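Stullar is a method for teaching robot arms to pick up everyday household objects from a small set of demonstrations. It was developed at the Mitdale lab by Şengül Yalçınkaya and Emmett Montoya. The wrist view guides the last stretch of a grasp – the moment when a rim or a handle fills most of the picture.

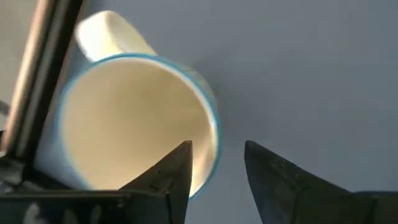 Training uses 40 demonstrations per object, and the policy then refines its own grip angle over 200 practice attempts. A second, fixed view keeps track of the wider workspace. The striking result is how well the skill carries over: a policy trained on mugs also managed 14 unfamiliar containers!
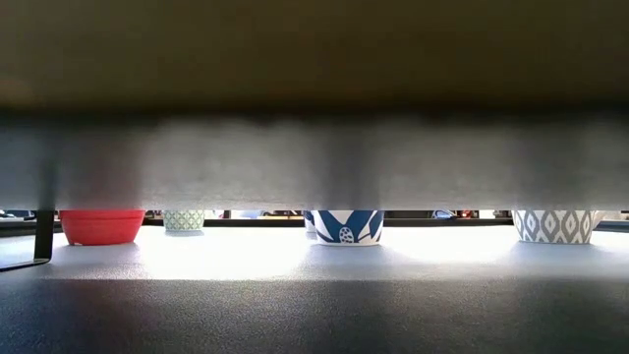
Does Stullar need a 3D model of each object?
It works from camera images alone, plus the position of the arm.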